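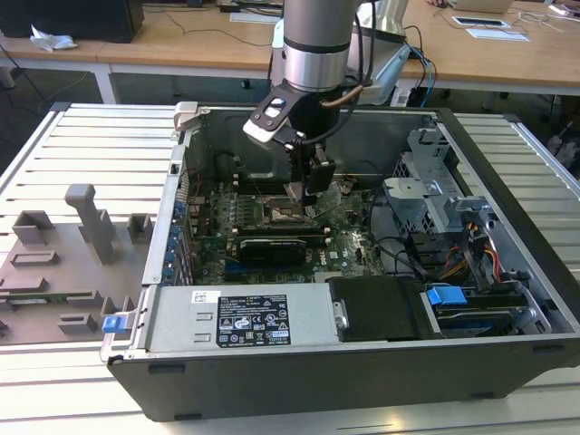 **Muss der Vakuumregler auch geprüft werden, wenn die Melkanlage normal läuft?**
Der Regler gehört bei jeder Kontrolle dazu, denn schleichende Abweichungen hört man im Melkstand kaum.

## Prüfliste Melkstand, Betrieb Mansour, 2026-07-02

- [x] Zitzengummis: laut Liste mehr als 240 Betriebsstunden. Wer hat die gezählt?
- [x] Pulsatoren, Platz 1 bis 13: in Ordnung. Platz 15 tropft am Anschluss.
- [ ] Vakuumpumpe (Helel): Ölstand angeblich »immer gut«. Schauglas verschmutzt, also nicht abgehakt.
- [ ] Fehlerstromschutz: Prüftaste löst aus, Messprotokoll fehlt.
- [x] Milchkühlung: Fühler gegen Handthermometer geprüft.
- [ ] Rutschfeste Matten: Kante am Austrieb steht hoch. War im Oktober schon notiert.

Die versprochene Stromersparnis glaube ich erst mit Zählerständen.

Geprüft: Ghizlane Benmoussa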